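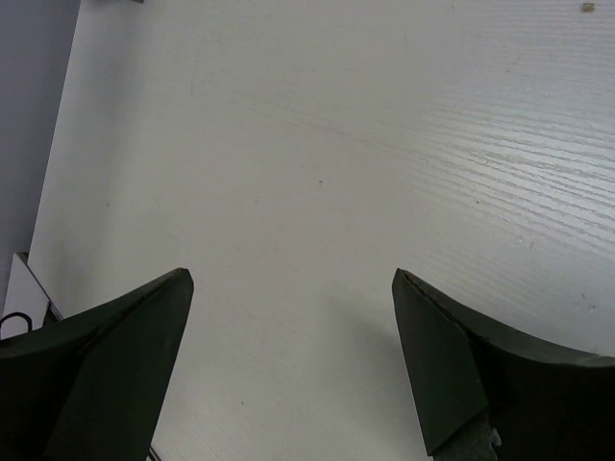

Godfrey Langat wrote after the April piece that I had been unfair to handheld steamers, that most of them spit only when the tank is overfilled, and that I should try the Flirnberg before writing off the whole type. I have now used one for most of the household's pressing, and he has half a point.

The Flirnberg is a plain design. The tank holds 300 ml and twists off to the left, against a rubber seal that needs a firm push before it seats. There are two steam settings, selected by a slider under the thumb. The lower one is of little use on anything heavier than a thin shirt. The higher one does the job, and empties the tank in 12 minutes with the trigger locked on.

Filled to the line, mine spat on the first few presses of every session and then ran clean. Filled to just under the line it still spat, though less. Held level it behaves well. Tipped forward to do a hem on a flat surface, it drips from the lower row of holes, and this is where I part company with Godfrey. My old Skustum does the same job at any angle and has never marked a lining.

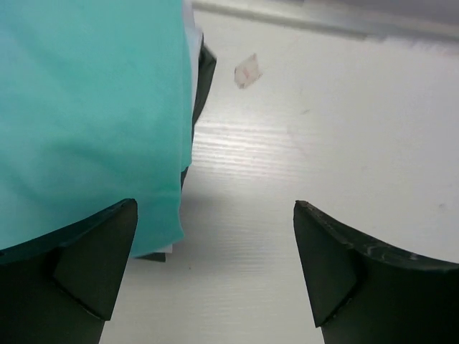

Results depend heavily on the fabric. Cotton poplin comes out presentable but not crisp. Wool trousers are the machine's best subject: the knees recover well and there is no shine. Linen defeats it. Viscose needs the fabric guard, a clip-on piece of mesh that is fiddly to remove when hot and has no storage place on the body.

The flex is stiff when cold and leaves the plug end with an awkward set. The handle balances properly with a full tank and becomes top-heavy as it empties - a minor complaint, but noticeable by the second shirt. Descaling is done with the supplied sachets. Two come in the box. The manual permits citric acid instead, and I would use that. 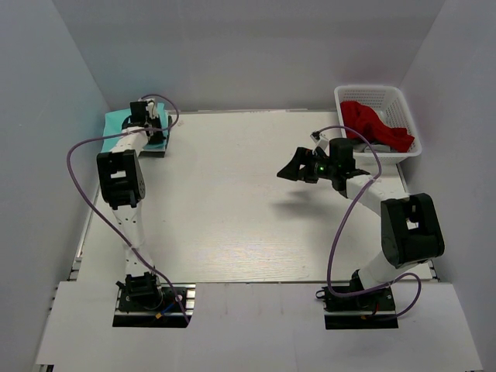

White tabletop, faint grain, some glare towards the middle.

Against the Ogola, the Flirnberg heats more slowly and steams harder. The Bovura has the better trigger and a tank that can be refilled without unplugging, but its head is too wide to get between shirt buttons. For wool and quick freshening I would take the Flirnberg. For shirts in any quantity, keep the iron.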